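Two Floors of Headsets: A Friday at the Caldeira Open Day

The Caldeira building in Etstead used to sell carpets, and the sign over the loading dock still promises free underlay. Inside, there are now 811 square meters of companies that would like you to put something on your face.

I went to the November open day because a reader wrote in to ask whether training simulators were worth the money for a small business. I didn't know. I also wanted to see Umov, which has spent the past year sending me newsletters with the word "presence" in every subject line.

Registration opened at nine. I was handed a lanyard that said INES SEQUIERA. There was a second one on the table that said the same thing, and the real Inês Sequeira, who was running the desk, took them both back and wrote my name on a sticky label with a pen. She told me the printer had been doing it all morning. We were off to a good start for an event about the future of interfaces.

The ground floor belonged to the tenants with money. Umov had the corner, a black curtain and a line. Their product is a forklift safety course you take sitting in an office chair, and Eduardo Meireles, the sales lead, gave me the pitch while I waited. Warehouses lose days to training. Forklifts are expensive to hit things with. Put the new hires in a headset for a morning and they can hit things for free.

When my turn came I hit a great many things. The course is good, I have to say. The steering wheel pushes back, the mirrors work, and when I backed into a rack of drums I flinched hard enough to roll the office chair into the curtain. A younger man after me finished the whole route without a scratch and looked bored. Meireles said that gamers often do, and that the second module, with pedestrians, slows them down.

The price was harder to get out of him than the pitch. It depends on seats, it depends on updates, it depends on whether you want your own building modeled. I asked what it would come to for a shop with a dozen staff and was given a brochure with a mountain on it.

Upstairs was cheaper and more fun. Tusau is two people and a kettle, and what they make is the stuff that fills other people's virtual rooms: crates, mugs, door handles, fire extinguishers. Their library stands at 477 objects. Iker Llorente builds them and Anong Inthanon tells him what's wrong with them – that seemed to be the agreed division of labor, and both of them looked content with it.

Inthanon's view is that customers spend their whole budget on the big machine and then notice the small things. A trainee will forgive a slightly wrong crane. Give him a coffee cup that his hand goes straight through and he stops believing in the crane too. She has turned this into a talk, and I suspect I got most of it.

I stayed at their desk for longer than I stayed anywhere else, partly for the chair.

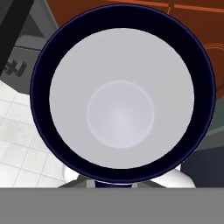 A dark navy cup, rendered, from directly above.

The afternoon panel was called "Who Pays?" and was moderated by Taras Savchuk, who rents out headsets by the day and therefore had an answer ready. He thinks most small firms should never buy the hardware. Rent it for a week, train everyone, send it back before it goes out of date in a drawer. Meireles, also on the panel, disagreed politely and at length. Someone in the audience asked about motion sickness and was told it was largely solved. I was holding a ginger biscuit at the time and kept my thoughts to myself.

For the reader who wrote in: if you have a forklift and people who haven't driven one, book a demo and ask for the price in writing before you sit down. If you run a bakery, Savchuk's rental list is the place to look, though he admitted he has nothing with ovens in it yet.

Parking is free behind the building, by the old carpet skips. Lunch was wraps.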